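How to clean a glossy white table top without leaving streaks

I work with white tables since many years, first in a print shop and now at home. A glossy top looks very nice on the first day, and after this it shows every finger. With the method below I need one quarter of an hour for a desk of normal size.

You will need a bucket of lukewarm water, a little washing-up liquid, and 3 microfibre cloths. One is for washing, one for rinsing and one for drying. Please wash them without fabric softener, it leaves a film.

Take everything off the table first, also the papers. Printed covers can stick to a damp surface and the ink may stay there. 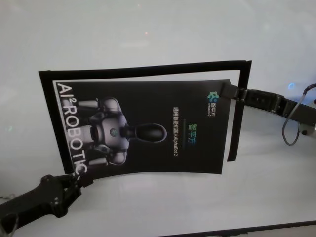
Wipe away the dust with a dry cloth before any water comes. If you skip this, you push small grains over the gloss and make fine scratches.

Now dip the first cloth, wring it very well and wash in long straight lines, from the far side towards you. Do not make circles. Rinse with the second cloth in the same direction, then dry at once.

To check your work, bend down and look along the top against the light of a window or lamp. Smudges are easiest to find near the bright reflection. 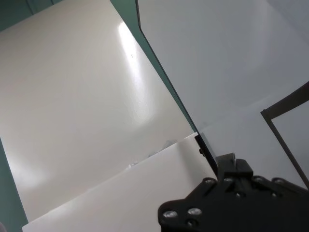
Light reflected on a cream-white surface, with one tiny dark speck.

For a mark which stays, put a drop of washing-up liquid directly on it and wait up to 3 minutes. My neighbour Edeltraud Lehner uses baking soda, but on gloss I find it too rough.
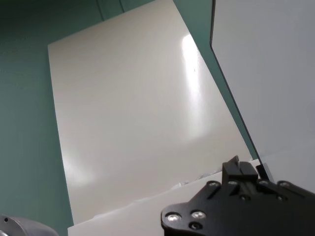
The sheen is uneven from one part of the board to another.

Pen ink is more difficult. Try a little rubbing alcohol on a cotton bud, but test it first on the underside. Stop if the bud takes colour from the table itself.

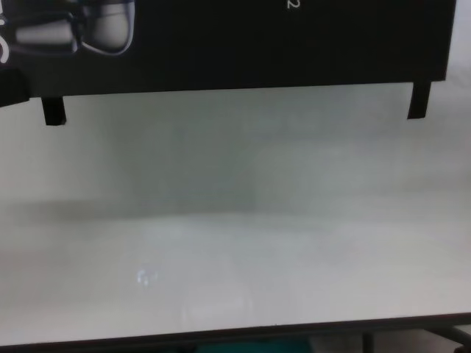
Let the top dry in the air before you put your things back. I do the full cleaning every Thursday, and on other days only the dry cloth.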